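Eketti Anniversary Keepsake Book

Item 459

The Eketti Anniversary Keepsake Book is a bound record for married couples, with room for one entry each year from the wedding day onward. It is produced by Nukness and is suitable for presentation by families, congregations and employers.

The book contains 80 pages of cream paper, sewn so that it lies flat when open. Each anniversary is given a two-page spread - the left for a photograph, the right for writing. The opening section provides space for the names of the wedding party, the order of service and the vows.
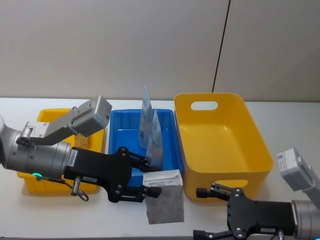
Couples who are already many years into a marriage may begin at any page, as the spreads are not numbered in advance. A sheet of adhesive year labels is supplied for this purpose.

Cover choices: Gremcombe gray, navy or ivory cloth. Names and a wedding date may be stamped on the front cover at extra cost. Please check spelling carefully before submitting an order, as stamped books cannot be returned.

Unstamped books ship within 3 business days. Stamped books require 8 business days. Orders for July weddings should be placed early.

Matching items: Yurchenko guest book, Yurchenko card box.

Current prices are valid through 31 Dec 2020.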